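# The Bed Against the Wall

My grandmother could make a bed in the time it takes to boil an egg. I can't. For most of my adult life I believed that the last step, the smoothing, was something that people with patience did and people like me skipped. You pull the sheet over the corners, you put the duvet on top, and who will look under it?

I changed my mind in January, when I moved to a small apartment in Gremau where the bed can stand in only one way, with its long side pushed to the wall. In this position the far edge of the mattress is a foreign country. You can see it, but to do anything there you must kneel on the sheet you are trying to make flat, and each knee leaves a new hollow behind it.

I asked friends how they manage, and found that everybody has a method and everybody defends it. One pulls the bed out each time she changes it, and has the marks on the floor to prove it. Another makes the far side lying on his stomach. A couple in Villca told me that they stopped using fitted sheets completely and went back to flat ones, folded under the mattress as in a hospital. I tried this. By morning the sheet had come loose at the feet and was wrapped around one of them.

A fitted sheet has its own logic, and it took me some weeks to respect it. The elastic wants to be under the mattress, not beside it. If you only hook it over the corner, the fabric pulls back during the night and the folds start to travel across the bed in long diagonal lines, always beginning from the corner that was done badly. When I see such a line now, I follow it with my eyes to the end, and there I usually find my mistake.

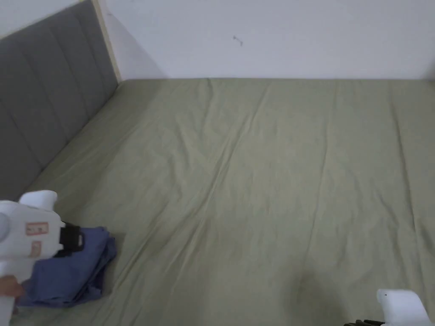
So I begin with the difficult corners. First the one at the headboard by the wall, then the other one by the wall, and only after this the two near me. It sounds like a small thing, but for years I did the easy corners first and then fought with the rest, with the sheet already tight and my arm too short. Now all the tension is made from my side, standing, with both feet on the floor.

The headboard is a second question. Mine is from Istik, upholstered, with a narrow wooden edge, and it goes lower than the top of the mattress. There must be space for a hand between them. When the bed is pressed too close, the sheet can't go down behind, and it stays in a little roll under the pillow where you feel it with your neck. I leave just enough room for my fingers. More than that, and the pillow falls in.

Then there is the fabric. I own 3 sets, which is one more than I need. The oldest is a thick cotton, washed so many times that it lies down almost by itself. The second is a linen that I bought for its beauty, and it has never been flat for a single minute since. The third is a printed sheet with a thread count of 1000, a present, very smooth and very proud, and it shows every crease as if it had been drawn with a pencil. I have learned that a high number on the package says little about how a sheet behaves on a Thursday-tired body's bed. The seller at Bastiven, the household shop near my tram stop, told me to wash everything once before judging it, and never to leave it in the dryer after it has stopped.

Color matters too, more than I expected. White shows all shadows. Dark blue hides the folds but collects every piece of lint in the house. The soft greens and grays are more forgiving - you can leave a ripple or two and the bed still looks calm from the door.

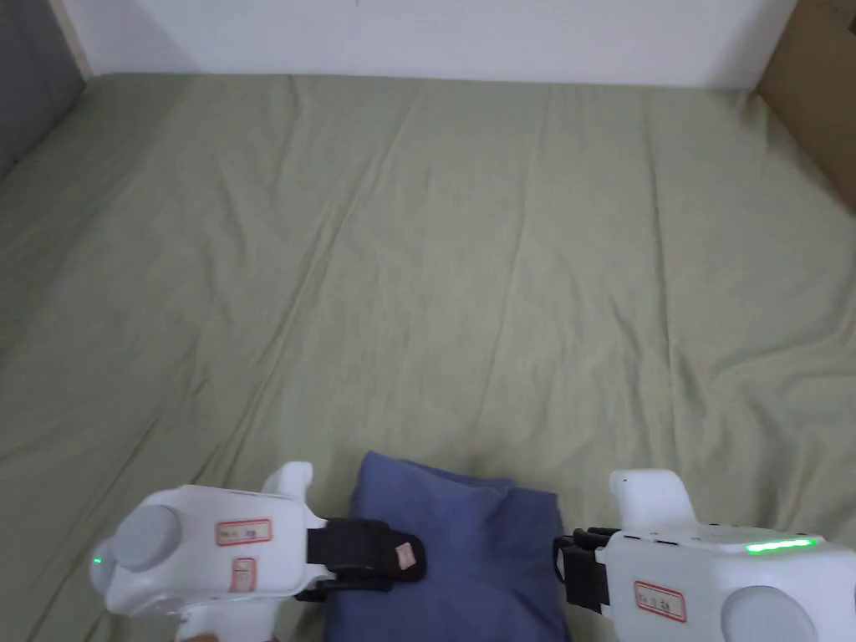 The people who iron their sheets will not agree with any of this. A reader of my earlier column on towels, who signs her letters only as M., wrote that a bed with ripples is a bed half made, and that 5 minutes with a hot iron on the top third, the part which is seen, would save me all my theories about corners. She also recommends a spray bottle with plain water, and smoothing with the forearm instead of the palm, from the middle out.

I haven't taken up the iron. The forearm I did try, and I must admit she is right. The palm pushes the cloth into small waves in front of it, but the arm is long and takes the whole fold with it to the edge. With the mattress of 90 centimeters that I had as a student, it would have been one movement. With the present one it is several, and for the far part I still have to put one knee up.

The water I use only for the linen. It helps until evening.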